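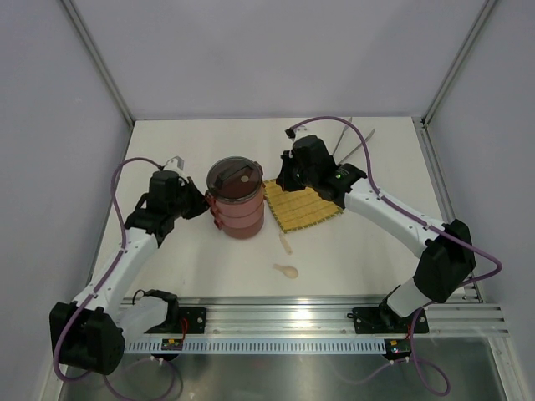
Two arms at a stacked pink container, the left gripper at one of its clasps.

Clasp stall

A clasp stall is what we call it when a robot arm pushes against a latch, the latch doesn't move, and the arm carries on pushing anyway. I've been keeping this entry going on the Flivivell wiki for a while, so forgive me if it rambles a bit (it's a favourite subject of mine!).

Cause

Stacked food containers are held together with clasps, and each clasp needs a pull outwards before it swings free. If the gripper arrives slightly too high it pushes the clasp into the wall of the container. The joint motors feel the load building up and ask for more current, the container starts to creep sideways, and after that it's a race between the container tipping over and the arm tripping its own protection. I've seen both, and I much prefer the trip.

The Tivier fault

The best-known case round here is the one in the Tivier logs. The left arm stalled on an upper clasp, and the force limit that should have stopped it had been left at the value from an earlier job with much stiffer parts. It held the push for 46 seconds. The elbow joint got hot enough to shut itself down, and then of course the whole forearm dropped, because these arms have no brakes! The lid survived. The wrist bracket didn't. Ní Chonaill, the workshop that did the repair, found a cracked gear in the elbow as well, and I still think that crack was older than the stall, though the repair sheet doesn't say so.

Prevention

The Purnow settings file now has a stall timer, set to 3000 milliseconds, and the arm backs off along the path it came in on when the timer runs out. After three stalls in a row it parks and waits for a person. Please don't reach in and hold a sagging arm up by the forearm, tempting as it is – hit the stop and let it rest on something soft.

See also: cable snag, lid slip, elbow overheating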